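Kerslake cell, Grarndale site
Software release checklist, dual-arm table station
Controller build Sevix, planner package Zerard
Inspection date: 19 Dec 2021

Marks: P pass, F fail, C pass with comment, N not tested. Items marked F block the release.

1. Start-up and configuration

1.1 Controller loads the signed parameter file and refuses an unsigned one. P
1.2 Joint limits in the planner match those in the controller, both arms. C
Comment: limits match, but the planner keeps its own copy. The two files drifted apart in October and the start-up check did not catch it. A checksum is now compared at launch. Keep this item on the list until the copy is removed.
1.3 Gripper driver reports its firmware version to the log. P
1.4 Clocks on control and perception machines agree at start-up. P

2. Stopping

2.1 Emergency stop drops drive power on both arms. P
2.2 Stop on one arm also stops the other. P
2.3 Lost heartbeat from the planner brings the arms to a controlled stop within 100 ms. C
Comment: passes at idle and under normal load. With full debug logging the stop was late twice. Debug logging is to be locked out in run mode.
2.4 Restart after a stop needs an operator action at the console. P
2.5 Queued motion is cleared on restart. F
Comment: the left arm queue is cleared, the right is not. On restart the right arm moved towards its old target at reduced speed before the operator halted it. Cause found in the queue handler, which is created once per arm but registered by a shared name. Fix is in review. Repeat 2.1 to 2.5 in full once it is merged, not 2.5 alone.

3. Perception

3.1 Camera calibration loaded and less than one shift old. P
3.2 Table plane estimate agrees with the measured height. P
3.3 Shiny or creased packaging gives a stable outline over 100 consecutive images. C
Comment: outline is stable on flat packs. On air-filled bags the highlights shift when an arm passes over and the outline loses a corner. The grasp planner should hold the last good outline while an arm is above the object, and flag it as stale after 700 ms.
3.4 Transparent items under another item are kept in the collision model. C
Comment: depth is unreliable on clear plastic and glass. The model now keeps a fixed keep-out layer above the table for any object placed on a plate or tray.
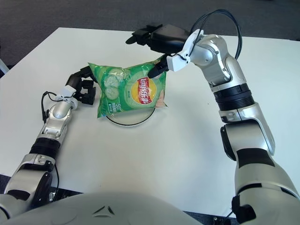 The keep-out layer costs some reach at low approach angles. Accepted for this release.

4. Planning and arm coordination

4.1 Arm-to-arm distance check active during all shared-area moves. P
4.2 Distance check includes gripper brackets and cable loops. C
Comment: brackets are modelled. Cable loops are covered by a padded cylinder at the wrist, which is crude but errs on the safe side.
4.3 Planner returns a clear failure code when no path exists. P
4.4 Replanning after a moved object does not reuse the old grasp pose. P
Comment: more than 62 replans recorded, no reuse found.
4.5 Grip force limit applied before the fingers close. P
4.6 Force limit survives a driver reconnect. N
Comment: test rig script needs updating to the new driver interface.

5. Logs and tooling

5.1 Joint, gripper and planner logs share one run number. P
5.2 Replay tool opens a log from the previous build. P
5.3 Disk full condition stops new runs and raises a console warning. C
Comment: warning text gives the wrong folder. Low priority.

Result: not released. Item 2.5 open, item 4.6 to be tested before the next inspection.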